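손목 카메라로 천을 다루는 작업을 Trulten 제어 스택에 올릴 때 쓰는 설정 순서입니다. 두 팔 구성이 기준이며, 인식 노드는 Castaño, 작업 순서 관리는 Brosier를 씁니다. 설치가 끝나 있고 손-눈 보정 파일이 있다고 가정합니다.

## 1. 손목 카메라 토픽 확인

두 손목 카메라의 시각이 맞는지 먼저 봅니다.

```
trulten topics --check-sync wrist_left wrist_right
```

두 영상의 시차가 17 ms를 넘으면 경고가 뜹니다. 경고가 반복되면 드라이버를 다시 올린 뒤 같은 명령을 실행합니다.

## 2. 천 분할 마스크

Castaño의 기본 모델은 배경과 천을 둘로만 나눕니다. 옷이 여러 벌일 때는 `instance: true`로 바꿉니다. 색이 같은 옷끼리는 경계가 자주 합쳐지므로 색상 가중치를 낮추고 질감 가중치를 올립니다.

```yaml
segment:
 instance: true
 color_weight: 0.3
 texture_weight: 0.7
 min_area: 156
```

`min_area`는 픽셀 단위입니다. 값이 너무 작으면 실밥이나 인쇄 무늬까지 후보로 올라옵니다. 천이 렌즈에 가까워 초점이 나가면 질감 점수가 떨어지는데, 이때는 `blur_gate`를 켜서 해당 영역을 파지점 계산에서 뺍니다.

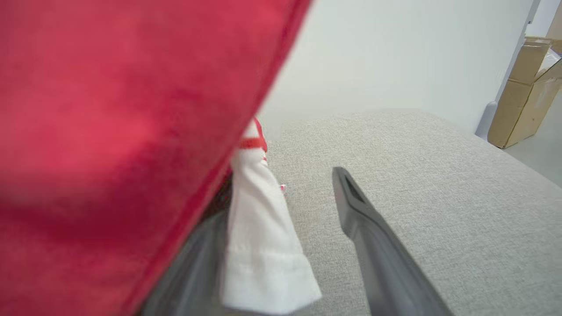

**그리퍼 손가락이 마스크에 섞여 들어가면 어떻게 합니까?**

손가락 모델을 현재 관절값으로 투영해 그 영역을 마스크에서 지웁니다. `self_filter: true`를 넣으면 되고, 가장자리가 남으면 `padding`을 2씩 올립니다.

## 3. 파지점 후보

후보는 마스크의 가장자리와 주름 능선에서 뽑습니다. 밑단처럼 박음질이 있는 곳은 두께가 일정해 점수가 높게 나옵니다. 후보 수는 기본값 14를 그대로 둡니다. 늘려도 성공률은 거의 그대로이고 계획 시간만 길어졌습니다.

접근 방향은 받침면의 법선을 기준으로 잡습니다. 받침이 쿠션처럼 눌리는 재질이면 평면 추정이 흔들리므로, 옷을 올리기 전에 빈 면을 한 번 스캔해 저장해 둡니다.

```
castano surface --save rest_plane.bin
```

가장자리가 둥글게 내려가는 면은 가운데만 잘라서 저장합니다. 범위는 `crop` 항목에서 정합니다.

## 4. 두 팔의 역할 나누기

Brosier에서는 한 팔을 `hold`, 다른 팔을 `move`로 지정합니다. `hold` 팔은 천을 누르거나 잡은 채 위치를 유지하고, `move` 팔만 새 경로를 받습니다. 두 팔이 동시에 `move`가 되면 계획기가 오류를 내고 멈춥니다.

```yaml
roles:
 left: move
 right: hold
hold:
 mode: press
 force_limit: low
```

`mode`는 `press`와 `pinch` 중에서 고릅니다. 얇은 메시 원단은 `press`로 시작하는 편이 낫습니다. 접근할 때 손가락을 얼마나 벌릴지는 `pre_open`으로 정하며, 주름이 높이 쌓인 옷일수록 넓게 줍니다.

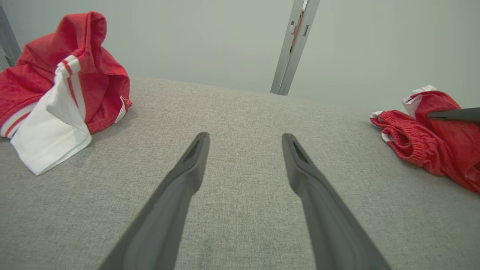

역할을 바꿀 때는 `swap` 단계를 따로 넣습니다. `hold` 팔의 접촉이 풀린 것이 확인되어야 다음 단계로 넘어갑니다. 확인 신호가 오지 않으면 `swap_timeout`이 지난 뒤 두 팔 모두 대기 자세로 돌아갑니다.

## 5. 시험 실행과 기록

처음에는 속도를 낮추고 단계별 승인 모드로 돌립니다.

```
brosier run cloth_task.yaml --step --speed slow
```

실행이 끝나면 로그 폴더에 마스크, 후보 점수, 관절 경로가 저장됩니다. 실패한 실행은 먼저 마스크를 보고, 마스크가 정상이면 후보 점수를 확인합니다. 점수도 정상이면 대부분 손-눈 보정 문제입니다. 보정 파일을 다시 만든 뒤에는 3절의 받침면 스캔도 새로 해야 합니다.

`swap` 단계의 접촉 판정은 Vy Nghiêm이 2월에 고친 버전부터 안정적으로 동작합니다. 그 이전 버전을 쓰는 Ameck 컨트롤러에서는 `contact_source`를 `current`로 지정하십시오. 설정 파일 형식에 관한 문의는 Angelica Calimlim에게 보내면 됩니다.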